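Comunidad Trusum > Manipulación y planificación > Preguntas

El planificador rechaza todas las trayectorias cerca de un perchero de pie

Preguntado en abril. Etiquetas: planificación, mapa de ocupación, colisiones, cámara de muñeca

Estoy montando una tarea de colgar y descolgar ropa con un robot de dos brazos. La percepción funciona bastante bien: la cámara de muñeca ve el perchero, segmento la nube de puntos y saco la posición de cada colgador con un ajuste de cilindros. El problema viene después. En cuanto paso la nube al mapa de ocupación, el planificador (Brurnis, configuración por defecto) dice que el estado final está en colisión. Si borro el mapa a mano, planifica a la primera, pero entonces no tengo ninguna protección contra el poste.

Lo que he probado:

- Bajar el tamaño de vóxel a 9 mm. Mejora algo, pero el ciclo de actualización se va a 900 ms.
- Subir el tiempo de planificación a 12 segundos. Sin cambios.
- Quitar la prenda de la nube por color. Funciona con ropa oscura; con la blanca se lleva también trozos de pared.

El caso que más falla es acercarse a un colgador bajo con una prenda ya puesta. La punta de la pinza queda casi tocando la tela y para el mapa eso es un sólido.

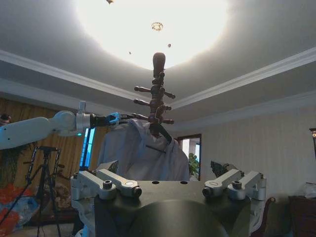 Snorradóttir: ¿la tela y el poste te entran en la misma capa del mapa? Si es así, el planificador no puede distinguir lo que se deja rozar de lo que no, y da igual el tiempo que le des.

Autor de la pregunta: sí, una sola capa. No sabía que se podían separar.

3 respuestas

Respuesta aceptada (12 votos)

Son dos problemas mezclados y conviene separarlos.

El primero es el relleno. Por defecto el mapa infla cada vóxel ocupado con un margen de seguridad. Con clavijas cortas y juntas, ese margen cierra el hueco entre ellas y cualquier pose final cae dentro. Bajar la resolución no lo arregla, porque el margen se suma después. Busca el parámetro de inflado, no el de tamaño de vóxel.

El segundo es la tela. No intentes modelarla. Haría esto:

1. Ajusta el poste y las clavijas a primitivas (cilindros y esferas) y mételas en la escena como objetos con nombre. Ya tienes el ajuste hecho para sacar los colgadores, así que sale casi gratis.

2. Borra del mapa los puntos que caigan dentro de esas primitivas, con un poco de holgura. Si no, tienes el perchero dos veces y la copia inflada es la que manda.

3. Pasa lo que quede pegado al perchero (prendas, perchas) a una capa aparte y permite el contacto entre esa capa y los dedos. Solo los dedos: la carcasa de la pinza y el resto del brazo siguen con la comprobación normal. Una percha de plástico enganchada e inclinada da muchos puntos sueltos y cambia de sitio con cualquier roce, así que tampoco merece una primitiva.

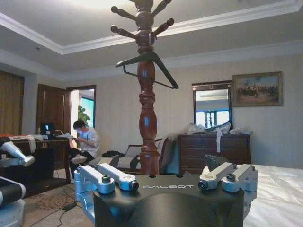
4. Planifica hasta una pose previa, separada del colgador, con todas las colisiones activas. El último tramo va en línea recta cartesiana, despacio y con límite de fuerza.

5. Al retirarte, haz el mismo tramo al revés antes de volver a activar el contacto prohibido. Si lo activas antes, el estado inicial sale en colisión y vuelves a donde estabas.

Revisa también el filtro del propio robot. Los dedos salen en la imagen de muñeca y, si el modelo no coincide bien con la pieza real, dejan una mancha de puntos fantasma justo delante.

Comentario: el punto 2 era lo que me faltaba. Con las primitivas y sin duplicado ya planifica. Me queda pelearme con el filtro de los dedos.

Respuesta (2 votos)

A mí me pasaba algo parecido y era la calibración mano-ojo. Unos milímetros de error en la muñeca y las clavijas aparecen desplazadas. Prueba a mirar el mismo colgador desde dos poses y compara las coordenadas antes de tocar nada del planificador. En Otorside hay un script para eso, aunque la documentación está a medias y hay que cambiarle el nombre del tema de la cámara.

Respuesta (0 votos)

Desactiva las colisiones y ve despacio, yo lo hago así.

Comentario: con una percha o una persona cerca no lo recomendaría.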